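Moving the blog, and a week in Ullum

August 24, 2018

The old host shut down at the end of last month, so I have spent most of my evenings copying posts across by hand. There were 507 of them. I kept 79. The rest were mostly complaints about trains, and a long run about a kitchen tap that I don't need to read again.

In between I went to Ullum for a week. The bus from Gronovby takes longer than it used to because the bridge is shut, and the driver lets people off wherever they ask. I stayed in the same room as last time, above the bakery, and was awake by five every morning with the noise of the trays.

It rained for the first two days. I read, wrote letters and walked to the harbour and back in a borrowed coat. On the third day it cleared and I took the path along the dyke as far as the pumping house. The gate there is still broken. I ate my sandwiches on the step and turned back when the wind got up.

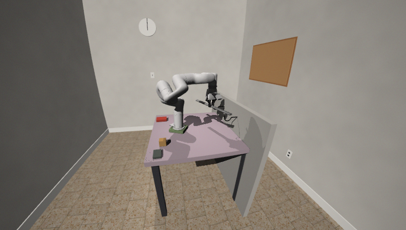
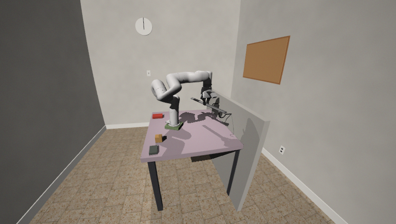
Heikki Rissanen came over for one night on the Wadden boat. We have known each other since school and we still argue about the same things — mainly whether it is rude to ring someone without writing first. He thinks it is. He paid for supper, which was plaice and potatoes, and left on the early sailing.

I bought one thing, a Fröhlich alarm clock from the junk shop by the church. It cost 16 and loses a few minutes a day. I wind it before bed and set it right in the morning.

Comments are off until I work out the new settings. If you had the old address saved, please change it. The tap posts are gone for good, but I still have the letters from readers about them in a box, and I will answer the last few in October.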